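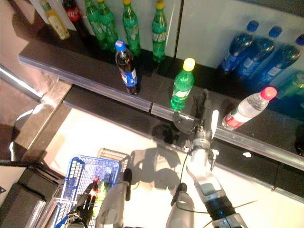 Running a Small Shop, session 5: what goes on the shelf, and how much of it

Notes to go with the talk. I've written them up more or less in the order I said things, plus the bits I forgot to say. If you missed the session, read the part on facings first and then do the exercise at the end, as we'll start from it next time.

Where we'd got to

Last time we did rent, rates and the till. I left you with the Srithong accounts (the corner shop, the one with the awful electricity bill) and asked where you thought the money had gone. Most of you said wages. A few of you said waste, and Salim Obura said "it's sitting in the stockroom", which was the answer I was after. The shop was making a decent margin on nearly everything it sold. It had simply bought far too much of the wrong things, and all that cash was tied up in boxes behind a door.

So this session is about stock. I used to buy for a shop myself, and I bought badly for quite a long time, so a fair bit of this is me passing on my own mistakes!

Range

Your range is the list of different things you sell. Each separate thing on it is a line. The same drink in two bottle sizes is two lines, and the same drink with and without sugar is two lines again. People forget this and then wonder why their list has got so long.

Srithong had 646 lines when I first saw the list. That isn't huge for a corner shop. The trouble was that a great many of them hadn't sold at all since January, and the owner didn't know which. He had a feeling about it, and when we printed the list his feeling was wrong in several places. He was sure the tinned fruit was dead (it was ticking along nicely) and he was sure the fancy crackers were doing well (his sister bought them).

Print your list. Sort it by what sold. Then look at the bottom of it before you look at the top, which is harder than it sounds, as the top is much more fun.

When you find a line that isn't moving, you've got a few choices. You can drop the price and clear it. You can move it somewhere people will see it. You can keep it on purpose, and that's fine, provided you know you're doing it. Beryl Marsden told us about the candles in her shop: hardly anybody buys them, but when the power goes off people come straight to her, and they buy bread and milk while they're in. I'd keep the candles.

Facings

A facing is one item wide, at the front of the shelf. If a customer looks at your shelf and sees four packets of the same biscuit side by side, that biscuit has four facings, however many packets are hiding behind.

Facings matter for two reasons. The first is plain: more facings means the line is easier to spot. The second is about filling up. A line with one facing might hold 6 items front to back. If it sells that many before lunch, you've got a hole in the shelf all afternoon, and a hole sells nothing. Give it another facing and it lasts twice as long.

The usual mistake is to give everything one facing because it feels fair. It isn't a contest! Give the space to the lines that need it, and let the slow ones stand in a thin row at the side.

I should add that doubling the facings will not double the sales. You get a lift from the second one, a smaller lift from the third, and after that you're mostly buying yourself time between refills. Lalit Vishwakarma asked where it stops being worth it. I don't have a rule. I change one thing, leave it alone for a few weeks, and look at the list again. If you change everything at once you'll have a lovely tidy shop and no idea what worked.

Height

Things between the waist and the eyes sell best. Things by your feet sell least, apart from heavy items, which people quite like to lift from low down (and which you don't want falling on anyone, so put them there anyway).

Whose eyes, though? Ginette Chauvin made this point better than I did. Half her customers are older and won't bend, and the other half come in with small children who can reach the bottom shelf perfectly well and do. She's put the porridge oats and the teabags at hand height and moved the sweets up out of the way. Her sweets takings dipped and her customers thanked her, and she says she'd do it again.

Go round your own shop at the height of your own customers. Crouch down. Sit on a chair if you get people in wheelchairs, and try to reach things. I did this once and found I'd been hiding the batteries behind a display arm for the best part of a year.
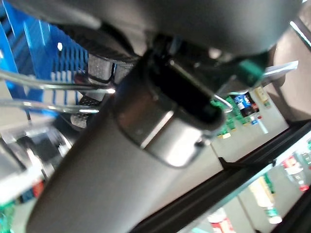 Polished silver collar and black end cap, with the textured pads close by.

Suppliers and their offers

A rep from a supplier will offer you a better price if you take more. Sometimes that's a good deal. Work it out before you say yes, and work it out with the rep out of the room.

The example I put up was the Jemard one. Jemard offered a shop 1000 bars of soap at a very nice price each. The shop normally bought small boxes from Brelis and paid more per bar. Everybody in the room said take the Jemard offer, until Brian Kombo asked how fast the shop sold soap. It sold 5 bars a week. So that's 200 weeks of soap, getting on for four years, in a stockroom the size of a wardrobe.

The sum is dead simple:

Amount offered, divided by what you sell in a week, gives you weeks of stock.

Do it every time. For most dry goods I get twitchy once it goes past a couple of months. For anything with a short date I want it in days. And if a rep says the offer ends at five o'clock, let it end. There'll be another one.

There's a cost to holding stock that doesn't show on the invoice, too. The space is taken. The boxes get knocked. The money could have been spent on something that sells by the weekend. And you'll get sick of the sight of that soap, which I can't put a figure on.

When to reorder

You need two things for each of your busy lines: how long the supplier takes to deliver, and how much you sell in that time. Reorder when what you have left equals what you'll sell while you wait, plus a bit on top in case the van is late. The bit on top is called safety stock. Keep it small for slow lines and a little bigger for the things people would walk out over, such as milk.

Beryl does this with a strip of red tape on the stockroom shelf. When she can see the tape, she orders. I love that. You can pay Etico or somebody like them for a system that does the same job with a screen, and if you've got several shops you probably should, but try the tape first.

Write your delivery times down somewhere other than your own head. You will be ill one day, and whoever is minding the shop will need them.

Words to know

Line: one separate product, in one size and flavour.
Range: all your lines together.
Facing: one item's width at the front of the shelf.
Lead time: how long between ordering and getting the goods.
Safety stock: the extra you keep in case something goes wrong.
Dead stock: things that have stopped selling and are still yours.

For next time

Pick one shelf in a shop you know (your own, or ask nicely in somebody else's). Draw it on a sheet of paper with the facings marked, and write beside each line how fast you think it sells. Then get the real sales from the till if you can. Bring both. I'm more interested in the places where you guessed wrong than in how neat the drawing is, so please don't tidy it up.

If you can't get hold of any sales figures, come and find me at the break and I'll give you a copy of the Srithong list. The crackers are on the second page.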